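How to set up a restorative practice at home (when you have one evening and a tired back)

Posted by Yamila Acuña, Saturday, September 30, 2023

Quick one today, I'm teaching at Nandcombe in an hour and the bag isn't packed. But so many of you asked after Thursday's class how to do the long slow version at home, so here goes. Typed fast. Forgive me.

What you need

A mat, or a rug that doesn't slide.
2 blankets, the thick kind. Thin ones just go flat.
A bolster. No bolster? Couch cushion, or a bed pillow rolled up tight in a towel.
Something for the eyes. Clean sock with rice in it, works great.
A timer with a gentle sound. Please not the default phone alarm, I've seen people levitate.

Don't go shopping for this. Really. I practiced for years with a rolled up sleeping bag and it was fine.

Before you start

Eat light, or eat early. Phone in another room if the timer isn't on it. Socks on. You cool down faster than you think when you're not moving, so put the extra layer within reach NOW and not when you're already upside down and comfy.

Dim the lights. Heat up a notch if you can.

If you're pregnant, had surgery lately, or have a neck or eye problem — ask your doctor first, and skip the legs up the wall until you did.

Step 1. Arrive

Lie on your back, knees bent, feet wide, knees knocking in together. One hand on belly. Don't change the breath yet. Just notice where it goes. Couple of minutes.

Step 2. Supported child's pose

Bolster the long way between your knees. Big toes touch. Fold forward and let the whole front of you be held up, belly too. Turn your head to one side, and halfway through turn it to the other. If your hips hover way off your heels, stuff a folded blanket in the gap. Five minutes.

Knees cranky? Do it sitting in a chair and fold onto a table with a pillow on it. Same pose, basicaly.

Step 3. Reclined bound angle

Bolster behind you, short end touching the low back. Sit, soles of the feet together, lie back. Roll your other blanket and tuck half under each thigh so the legs aren't hanging. This is the step everybody skips and then they say their groin hurts. Tuck the thighs.

Head should be a bit higher than the heart. Chin not poking up. Stay for ten minutes, longer if it's nice.

Step 4. Easy twist

Sit with your right hip against the end of the bolster, knees bent, feet off to the left. Turn your chest toward the bolster, hands on either side, walk them forward and lie down. Look whichever way your neck likes. Five minutes and then the other side. Come up slow, push the floor with your hands, head last.

Step 5. Legs up the wall

Sit sideways with one hip touching the wall. Swing. It's never graceful. Scoot in as close as your hamstrings allow, and if they complain move back a hand or so. Feet tingling? Bend the knees, wait, try again or just be done.

Step 6. Savasana

Blanket under the knees, eye thing on, cover up right to the chin. Long breath in through the nose, longer one out. Three of those and then quit managing it.

Around 5 minutes is the minimum. Fifteen is better. If you fall asleep you fall asleep.

Getting out

Roll to your right side. Stay there a few breaths. Sit up with your hands doing the work. Don't check messages right away — give it the time it takes to make tea.

A few things people ask

Can I do it in bed? Yes for steps 1, 3 and 6. Soft mattress makes the twist kind of mushy, so do that one on the floor.

How often? Once a week and you'll feel it. Every night is fine too.

Music? If you want. I use the long Limum track, same one I play in class, low.

I got weepy in step 3, is that normal? Very common. Let it go through, come out whenever you want to.

My mind won't shut up. Mine neither. Count the exhales down from 10, lose count, start over.

Next round of the Friday slow class starts after the holiday at the Jaltulano room, sign up sheet is by the door, bring your own blanket if your particular about blankets. Ok running.

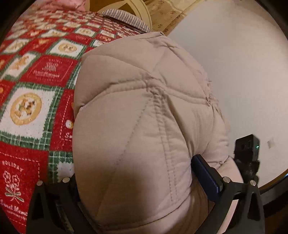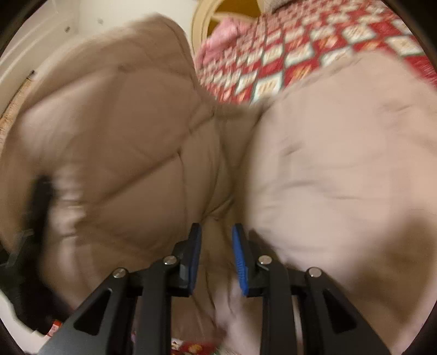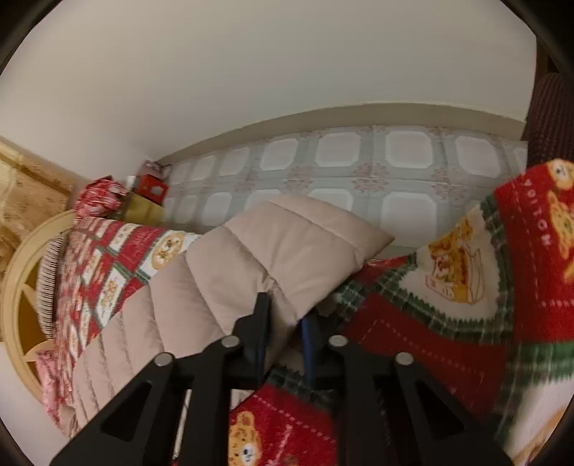 Soft stuff. Slow evenings.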